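Capítulo 7
La máquina en la cocina: ¿qué sabe hacer ya un robot doméstico?

Objetivos del capítulo
Distinguir entre una demostración y una capacidad.
Leer con criterio una tasa de éxito.
Reconocer qué partes de una tarea doméstica quedan fuera de un ensayo en simulación.

7.1 Una promesa con muchos aniversarios

Cada cierto tiempo se anuncia que el robot que recoge la cocina está a punto de llegar. El anuncio suele ir acompañado de un vídeo: un brazo toma un plato, lo coloca en el escurridor y el vídeo termina. El estudiante que abre este libro habrá visto ya unos cuantos. Lo que probablemente no ha visto es la toma anterior, ni la siguiente, ni a la persona que volvió a poner el plato en su sitio entre una y otra.

No pretendemos negar los avances. Los sistemas actuales agarran objetos que hace unos años se les resbalaban, y aceptan órdenes en lenguaje corriente. Pero entre agarrar un objeto y hacer una tarea hay una distancia que los folletos recorren muy deprisa. Guardar un cuchillo exige encontrarlo, saber por dónde cogerlo, decidir adónde va, abrir el cajón, no dejarlo caer y cerrar el cajón. Si cada uno de esos pasos saliera bien nueve de cada diez veces, y los fallos fueran independientes, la cadena completa saldría bien poco más de la mitad de las veces. Una familia no compraría un lavavajillas con esas cifras.

7.2 El caso Cetavix

Usaremos a lo largo del capítulo un sistema llamado Cetavix, desarrollado por la empresa Suko y presentado en mayo como «listo para el hogar». La nota de prensa hablaba de 4000 episodios en cocinas simuladas. El informe técnico, bastante más sobrio, permite saber algo más: de esos episodios, 1267 se descartaron antes de calcular la tasa de éxito por «condiciones iniciales no válidas». El informe no define qué es una condición inicial no válida. Un cuchillo demasiado cerca del borde de la encimera podría serlo; también podría ser simplemente un cuchillo donde la gente los deja.

Después vinieron las pruebas físicas, 700 intentos repartidos entre 2 viviendas piloto del barrio de Palcombe. Las dos tenían la misma distribución y los mismos muebles. El lector puede preguntarse qué se aprende de una segunda casa idéntica a la primera, y hará bien.

Stavros Gavalas, que dirigió esas pruebas, defiende el procedimiento: sin un entorno controlado no hay forma de comparar versiones del programa. Es un argumento razonable para un laboratorio. Deja de serlo cuando la misma cifra aparece en un anuncio dirigido a compradores.

7.3 Qué hay en una cocina simulada

La simulación tiene ventajas evidentes. Es barata, se repite sin cansancio y un vaso roto no corta a nadie. También tiene una costumbre peligrosa: las cosas que cuestan de modelar tienden a desaparecer de ella. La grasa en un mango, el paño húmedo arrugado, la bolsa medio abierta o el niño que pasa corriendo rara vez entran en el catálogo de objetos. En la figura 7.1 hay un cuenco, una tabla de cortar y un cuchillo de mango rojo sobre la encimera. Compárela con la cocina de su casa después de cenar.

La empresa Masri, competidora de Suko, ha optado por otro camino y graba a sus operadores en cocinas alquiladas. Veremos en el apartado 7.5 que sus resultados son peores y, a nuestro juicio, más útiles.

Antes de seguir, conviene tener a mano tres términos que usaremos sin volver a definirlos:

Episodio: un intento completo, desde la orden hasta el éxito, el fallo o el límite de tiempo.
Reinicio: la devolución del entorno a su estado de partida. En simulación es instantáneo; en una casa lo hace una persona, y su tiempo casi nunca se contabiliza.
Intervención: cualquier ayuda humana durante el episodio. Un ensayo que no informa de sus intervenciones no debería informar de su tasa de éxito.

Figura 7.1. Cocina simulada con salida al jardín.
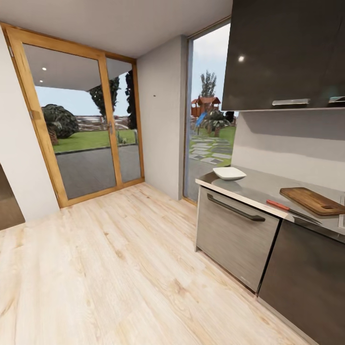 Fionnuala Fitzgerald objeta que este capítulo pide a los robots lo que nunca se pidió a la lavadora, que tampoco recoge la ropa del suelo ni la dobla, y que bastaría con una máquina capaz de hacer bien un solo paso para que mucha gente la quisiera en casa.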